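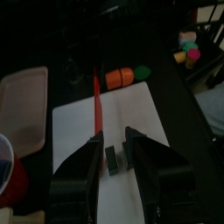

A Botora começou em fevereiro a aceitar encomendas do Grakero, um kit de pinça de dois dedos com câmera de punho pensado para escolas técnicas, oficinas e pequenos laboratórios que já têm um braço robótico e gostariam de fazer com ele alguma coisa além de levar caixas de um lado para o outro. O kit custa 790 euros e traz a pinça, a câmera, os cabos, um jogo de parafusos e 12 exercícios de mesa, todos com peças pequenas e coloridas, dessas que se encontram em qualquer gaveta de brinquedos (e que, convenhamos, deixam a aula bem mais simpática).

Carola Frerichs, responsável pelo produto, conta com evidente carinho que os primeiros exercícios foram refeitos várias vezes. "Pegar um bloco sozinho é fácil. Quando há outro bloco bem ao lado, o aluno precisa pensar por onde o dedo vai entrar, e é aí que a turma toda se levanta para olhar", diz ela.

A montagem leva em torno de 9 minutos, segundo o fabricante, e o programa que acompanha o kit, o Delteo, grava as imagens da câmera junto com os movimentos do braço, para que se possa rever cada tentativa com calma. O manual já existe em português, embora o capítulo de calibração ainda esteja em revisão.

O primeiro lote tem 100 unidades e será distribuído pela Panganiban, que também cuida da assistência e das peças de reposição. Os dedos podem ser comprados à parte, e as escolas interessadas em experimentar o kit antes da compra podem pedir uma demonstração diretamente à distribuidora.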